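Bedding bank: spring update
2021-04-05

The Sternthorpe bedding bank has moved to the ground floor of Crichton House, next to the launderette. Opening hours stay the same. Since December we have passed on 200 sets of bedding to households in Sternthorpe and Buddale.
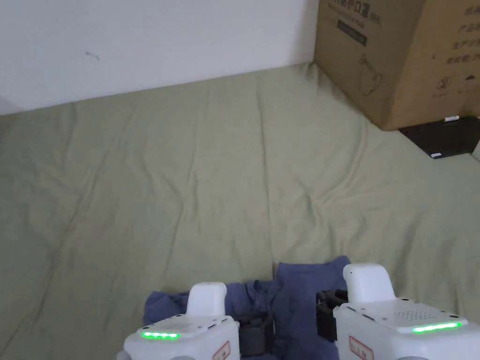

Single duvets and pillowcases are what we need most. Please wash everything before you bring it in and pin a note to it with the size. We can't take electric blankets or feather pillows.

The winter appeal raised £1,698, and 15 new mattress protectors have already been bought from it. The rest will go on cot sheets.

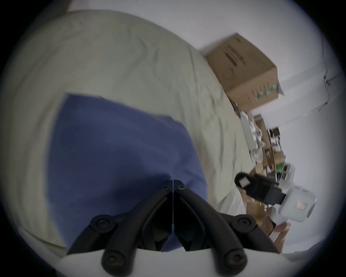 A bed, spring 2021.

Collections from Fikgate start again this month. The van can make 3 stops per run, so book early if you have large bags. Leave them inside the porch if it is raining.

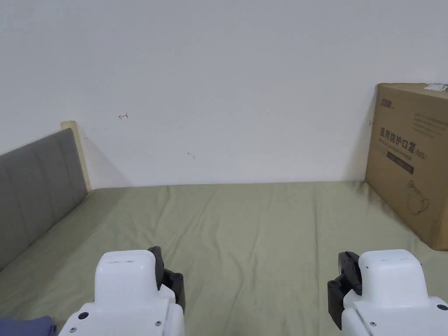

To book a collection, or to ask for bedding for yourself or a neighbour, speak to Greer Dow at the Crichton House desk. You don't need a referral letter.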